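Notes from the Evetstead Office

Spring comes early to our end of the business, and the phone has already started ringing with folks who want to know whether to list now or wait until April. My answer, for what it's worth, is the same one I gave last year: if your place is ready, put it on the market, and if it isn't, let's walk through it together first (I'll bring the coffee).

We have 80 homes on our books as of 2/28/19, most of them in the older streets of Itutton between the library and the creek. They're modest places, with good porches and small kitchens, and they tend to go to people who grew up a few blocks over and want to come back. Tamara Toma closed on a lovely one on Garel Street this month, and the buyers had looked at seven others before they walked in and just knew!
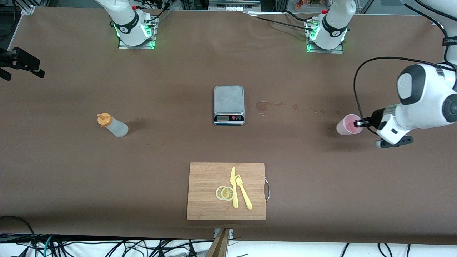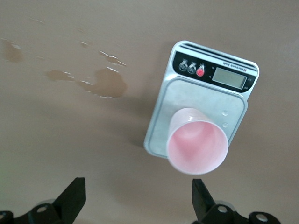 Two tabletops, one long and papered over, the other light tan with a few brown stains.

Now, a word on something sellers ask me all the time, and that's how much fixing up to do. Bontu Tesfamariam and I went back and forth on this over lunch, and we both came down on the side of doing less than you think. One couple last fall spent $4000 on new carpet, and the buyers pulled it up to get at the oak floors. Fresh paint in the hall, clean windows, a front door that doesn't stick: start there, and call us before you sign anything with a contractor.

For buyers, please do get your loan letter in hand before you fall in love with a house. Tekle Tilahun keeps a list of local lenders he's glad to share, and he will sit down with you and go over the closing costs line by line, which can be a comfort if it's your first time.

Our buyers' evening will be at the Alemayehu Center again in April, with Mairéad Moynihan talking about inspections and old wiring. Parking is in the back lot, and there'll be soup. Drop me a note if you'd like a chair saved.

Warmly,
Inna Semeniuk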